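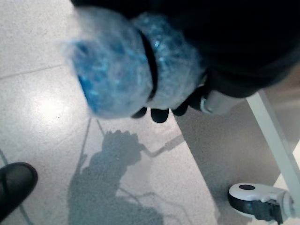 Consolacion Macapagal had not planned on an audience. She only wanted her granddaughter to see how she folds dumplings, she said, and did not know the clips could be watched by anyone else.

Her short cooking videos now have 70,000 followers on Mindance, the clip-sharing app where she started posting in June. Most run under a minute. In the most popular one, she scolds a pot of rice for boiling over.

Macapagal films in her kitchen in Dufour with her phone propped against a flour tin. She answers comments herself, usually after supper – up to 300 on a busy night – and signs each reply with her first name.

Anselmo Caldeira, who runs the Bostotine bakery two streets away, appeared in 3 of the videos and says strangers now ask him for the coconut buns she praised. He bakes 40 more each morning.

Macapagal has turned down two offers to advertise cookware. Her next clip, on fish soup, goes up this weekend.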